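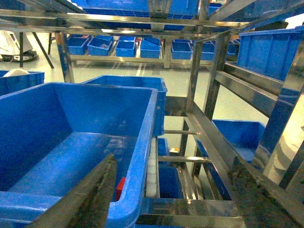
Lellside Technical School
Course: Handling Cells, Setup and Care
Handout for session 4: The pick cell with two fingers and a wrist camera
Prepared by Agustina Ibarra, 2019-04-01

Before you read

In the previous session we learned how to put the arm in safe state and how to release it again. I will not repeat it. If you were absent, ask a classmate for the notes and do the release exercise before you come to the cell. Glenys Rowlands will not let anybody work inside the line until she has seen the exercise done.

The task of the cell is easy to say. The arm takes a red block from a blue bin and carries it to the white table, or it takes the block from the table and brings it back to a bin. Our subject today is the work of the people who keep this cell in good condition: the fingers, the wrist camera, the bins, and the table.

1. The fingers

The gripper has two fingers. They are dark and they come to a point at the end. The surface that touches the part is the one which wears, and the wear is not equal along the finger. Usually the last part near the tip goes first, then the edge that rubs on the bin when the approach is too low.

Checking the fingers is done in safe state, with the gripper open. Take a flashlight. Look first from the side, with the light almost flat along the surface, so that a scratch makes a shadow. Then pass your fingertip slowly from the base to the tip. A rough place that you feel but do not catch on is normal. A place where the skin catches must be written in the cell book, with the side (left or right as the wrist camera sees it) and the position.

Please pay attention to this "left or right." Last September we lost a whole afternoon at Budville because one shift wrote the side as seen by a person standing in front, and the next shift changed the wrong finger. Since then the rule in all our cells is that left is left in the wrist picture.

We inspect every shift and we measure after each 1,000 picks. The measuring is done with the step gauge from the Reltton kit. Close the gripper on the gauge with low force and read the step where the light disappears between finger and gauge. Write the step, also when it is the same as last time.

Changing the fingers:

Put the arm in safe state and hang your tag.
Open the gripper completely.
Support the finger with one hand and loosen the two screws of its base.
Take the finger away straight, without turning it.
Clean the seat with a dry cloth. No solvent on the seat.
Put the new finger, start both screws by hand, then tighten them little by little, one and then the other.
Do the same on the other side. Fingers are changed as a pair.
Close the gripper empty, slowly, and look whether the tips meet.

If the tips do not meet, loosen and repeat. Do not correct it with the force setting. I have seen this many times and it only hides the mistake until the next part change.

2. The wrist camera

The camera sits on the wrist and looks along the fingers. For this reason the fingers are always inside the picture, one coming from the lower left and one from the lower right. We use this. When the finger tips are in their usual place in the picture, the camera has not moved on its bracket. When they have shifted, something is loose: the camera, the bracket, or a finger.

So keep a reference picture, taken with the gripper open at the rest position, and compare with it at the start of the shift. A shift of the tips in the same direction on both sides tells us to look at the camera bracket. A shift on one side only tells us to look at that finger.

Cleaning the lens is done with the blower first and only then with the soft cloth. Please do not breathe on the lens and wipe it with the sleeve. After cleaning, take the comparison again.

About focus: the part of the finger nearest to the camera may look soft, and this is acceptable. The camera is set so that the held part and the inside of the bin are good enough for the program. Students often try to make the finger base sharp and then the bin becomes bad.

3. The bins and the rack

The bins are blue and open at the top, with smooth walls inside and a thick rim. They give us two difficulties.

The first difficulty is the reflection. The inside is glossy, and the lamps of the hall appear on the floor of the bin as a pale spot. When the arm moves, the spot moves also, and a program that is badly adjusted can take it for the edge of something. We set the exposure of the camera with an empty bin directly under the brightest lamp, until the spot has no hard edge in the picture. Then we put the red block in and check that its color is still strong. If the red becomes orange and pale, the exposure is too high.

The second difficulty is the rim. The bin stands close to the steel uprights and bars of the rack, and the fingers have to pass the rim going down and coming up. With the block held, what we carry is bigger than the empty gripper, and the path going up must be higher than the path going down. In our program there are two separate heights for this. Change them separately.

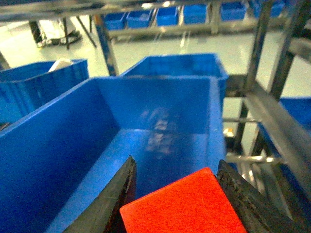
Glenys Rowlands told the September group that she never trusts a rim height which was taught with an empty gripper, and that she always repeats the last part of the lift by hand speed with the block in the fingers before she signs the book. She added that the steel of the rack does not forgive, a bin will move a little if you touch it and a post will not.

I agree with her and I ask you to do the same. In practice it means:

Teach the approach point with the gripper open.
Close on the block with low force.
Lift at the slowest speed until the tips are above the rim, and stop.
Leave 8 mm between the rim and the lowest point of what you carry.
Save this as the lift height, with your initials.

Also check the place of the bin itself. A bin that is pushed back until it touches the stop is in the right place. When a person replaces a bin in a hurry it may stay a little turned, and the arm comes down too near to one wall. Push it with the flat hand and listen for the contact.

The rack and the rail must be free from anything that does not belong to the cell. Tools go back in the Reltton kit each time. Never on the shelf "for one minute."

4. The table and the rail

The white table is where the block is placed and picked again. The conveyor stands along the far side, and its steel side rail closes the working area in that direction. We never teach a point beyond the rail from this position. 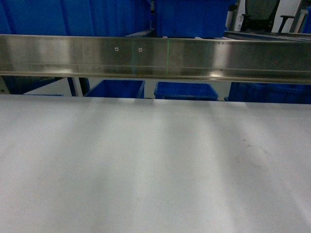 Table surface and side rail with the arm out of view. Note the smudges toward the right.

Keep the table clean. Smudges are not dangerous for the arm, but a dark spot of the wrong size can be found by the camera program as an object. Wipe with a damp cloth from the rail side toward you, then dry. A mark that stays after wiping is entered in the cell book with its position, and we mask it in the program until the surface is changed.

Light on the table is uneven. In some zones it is brighter and in some it is more gray. Do not try to solve this with the exposure only, because you set the exposure for the bin in section 3 and you would destroy that work. The program has a second setting named "table" and this one is used whenever the wrist is over the table. If you find that the block is detected in the middle but lost near the corner, look in this setting first.

The height of the table is checked at four places, near the corners. Use the Lindqvist touch routine: the arm goes down slowly with the gripper closed and empty, and stops when it feels the surface. The values should agree within 1 mm. If one corner is lower, adjust the foot under that corner and repeat everything from the beginning, also the corners that were good.

The steel rail is not a reference for the arm. It is shiny, the camera sees lights in it, and the conveyor may be moved for cleaning. After such a move, check the distance again.

5. The holding test

After any change of fingers, camera or heights, we do the holding test. It is short and there is no reason to skip it.

Put the block on the table, a little turned. Let the arm pick it with the normal program. Stop over the table with the block held, and look in the wrist picture.

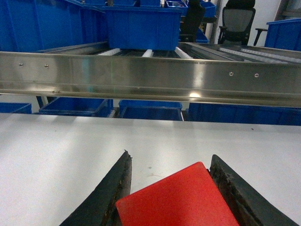 Block held at an angle between the fingers, over the table. Scuffs are visible along the inner edges of both fingers.

What you must judge is whether the block stays as it was gripped. An angle by itself is permitted. An angle that grows while you wait is a fault, and you go back to section 1. Wait one minute with your eyes on the picture, then let the arm place the block and pick again. We make 8 picks in this way, turning the block by hand between them with the arm in safe state.

Write for each pick: held or slipped. Do not write "OK."

If the block slips in one pick, clean the fingers with the dry cloth and begin the test again from the first pick. If it slips again, change the pair. Worn fingers go into the box marked for inspection, with a label showing the date and the number of picks.

6. For next time

Read the cell book of the Budville cell, the copy is in the classroom cabinet. Find the entries for the finger change and write half a page on what information is missing for the person who comes after. Bring also your own reference picture from the rest position, printed, with left and right marked by pen.

Questions about this handout can be left in my box or asked before the session. The cell is closed for practice while Glenys does the bracket exchange, and she will put the new times on the door.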